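The first thing Hadi Haddad does when I arrive at Semivska, which occupies the upper floor of an old seed merchant's in Kumstead, is put the kettle on, and the second is to apologise for the state of his planner. It has been thinking too long again, he says, rather as one might speak of a teenager.

The planner is called Flinex, and its job is to decide how two arms can share one small patch of table without ever wanting the same bit of air. Each time it is asked for a move it sketches out 512 possible paths, throws away the ones that end in a collision, and then (this is the part Hadi loves) asks the other arm what it was hoping to do next.
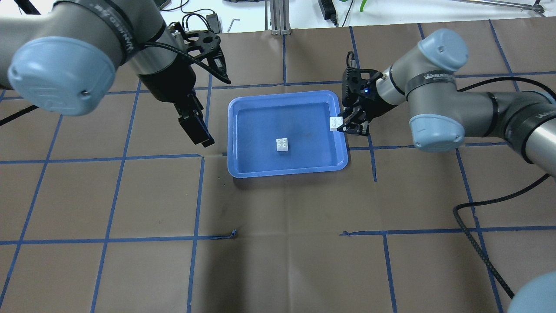
Early versions were terribly polite. Both arms would give way, and then both would give way again, and a job as simple as picking up a toy brick could take around 40 seconds. The cure came from Mensah, the team's scheduling tool, which hands out short leases on space -- 2 seconds at a time, renewable if you're nearly done -- so that one arm always has the right to go first.

It still gets muddled when a grasp comes out slightly crooked, and Hadi spent most of July teaching it to replan from wherever the fingers happen to be. He'd like to show me the logs. There are 30 of them, he says happily, and would I like another cup of tea?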